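How I Fixed Our Droopy Lever Door Handle (and Cleaned Up the Door While I Was At It)

Posted December 16, 2025

We moved into the place on Hirkitham back in September, and I've been working my way through the doors ever since. I love a lever handle! You can open it with your elbow when you're carrying groceries. But levers do get saggy, and ours had gotten to the point where it hung down like a sad little tail and you had to lift it before the latch would catch.

I put this off for weeks thinking I'd need a whole new handle. Nope. It took me about 20 minutes, and most of that was hunting for the right Allen key.

What I used:
A Phillips screwdriver (a hand one, please leave the drill in the closet)
A small set of Allen keys
Dry graphite lubricant
Dish soap, warm water and 2 soft cloths
Painter's tape
200 grit sandpaper and a bit of leftover white trim paint, if your door has scuffs

Start by opening the door and wedging it so it can't swing. I stick painter's tape on the paint all the way around the backplate, since I have slipped with a screwdriver before and I have the scratch to prove it.

Next, find the little set screw that holds the lever on. On mine (it's a Greco, the long plate kind) it's on the underside of the lever, right up near the plate. Yours might be on the side facing the door, so feel for it with a fingertip. Try tightening it first. If the wobble goes away, congratulations, you're finished and you can go have a snack.

Mine tightened up but still drooped, so off it came. Loosen the set screw a few turns, pull the lever straight toward you, and do the same on the other side. Then take out the screws that hold the plates, and keep one hand on the far plate so it doesn't drop on your foot. The square bar through the middle is the spindle. Slide it out and look at the corners. If they're rounded off, that's your droop right there, and a new spindle is cheap. I got mine at Amside Hardware. Take the old one with you to match the size!

While everything was apart I puffed some graphite into the latch and worked it in and out a few times. Don't use cooking oil. I did that once in our old apartment and it collected every crumb of dust in the building.

Putting it back is the same thing in reverse. Leave the plate screws a tiny bit loose until both levers are on, work the handle up and down, and then snug the screws a little at a time, top and bottom. If you crank them all the way the lever gets stiff and won't spring back.

Then the cleanup. Soapy cloth on the metal, wiping along the brushed lines, and dry it right away. For molded doors, fold the cloth over your finger and run it down the grooves where the dust sits. I touched up ours with Ostia trim paint, two thin coats, and left the tape on until it was dry.
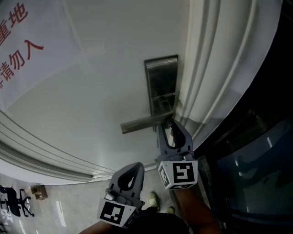
The bathroom door is up next, and that one has a latch that sticks every time somebody takes a hot shower. I'm hoping it only needs the strike plate moved down a hair, so I'll try that before I go anywhere near it with a plane.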